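Kraft paper as a table cover for glue-ups and finishing: weight and coating?

tablesaw_left
Posted 7:15 AM
I have a white melamine-type bench top in the utility room that I use for small glue-ups and for oiling boxes. Plastic sheeting slides around and holds puddles of oil against the work. I want to switch to brown paper off a roll. Two rolls are available locally: Bralstead 30 lb and Grolleven 50 lb. Does the weight matter, and is there any point in the coated version?

ferrule
30 lb is fine for masking and too thin for glue. PVA goes through it in one spot and bonds it to the top. Get the heavier roll.

odd_lot
Disagree. I have used 30 lb for five years under PVA. Double it and change the top layer when it gets crusty. Two layers of the light paper cost less than one of the heavy where I buy.

ferrule
Two layers shift against each other when you drag a clamp across them. One heavy sheet taped on the short sides stays flat.

kerf_and_set
Weight is secondary. Curl is what will annoy you. Paper from near the core of the roll keeps its set. Cut the sheet, roll it backward around a tube, leave it for 15 minutes, then lay it out.
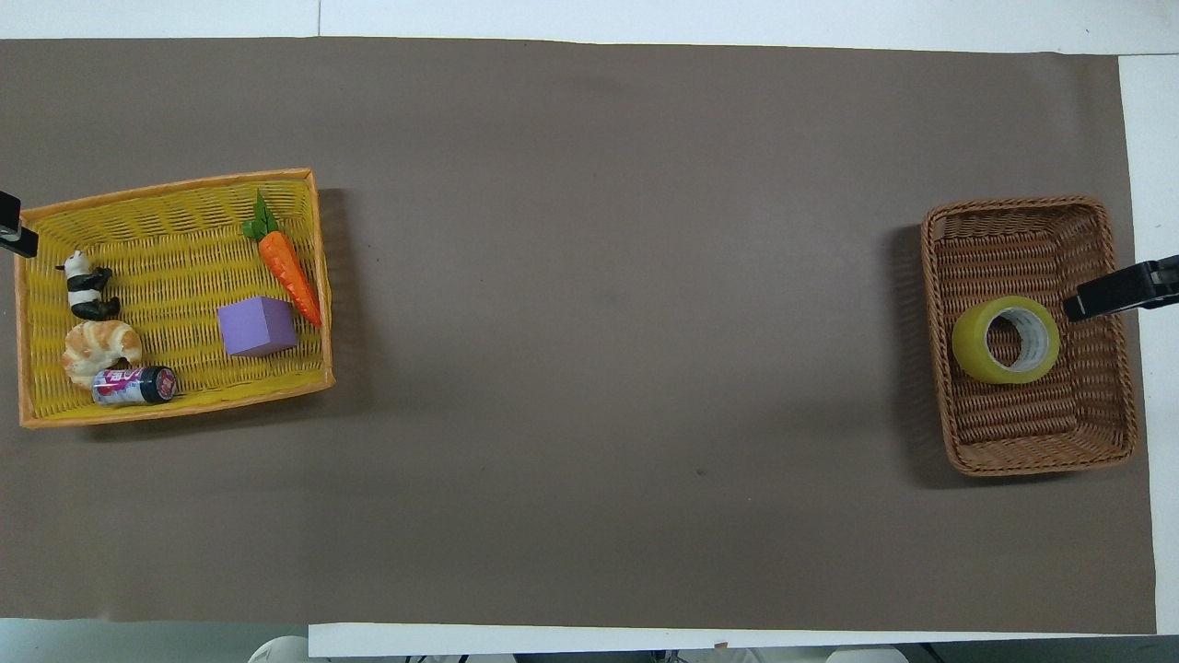 I also leave a margin of bare table along the edges so the tape has something clean to grab. Paper that hangs over the front gets caught on a belt or an apron and pulls the whole job with it.

odd_lot
Agree on the margin. Don't agree on tape if the top is painted. Pulled a strip of finish off mine in April.

tablesaw_left
What about the coated side, up or down?

kerf_and_set
Up for glue, since squeeze-out pops off once it cures. For oil I use uncoated. It soaks up the drips and you can see where they went.

ferrule
Oily paper does not go in the trash folded up. Hang it flat outside until it is stiff.

tablesaw_left
Ordered the Grolleven, uncoated, 18 inch. I will need two strips side by side. Will the seam be a problem?

odd_lot
It will if glue lands on it. Return it and get the 36.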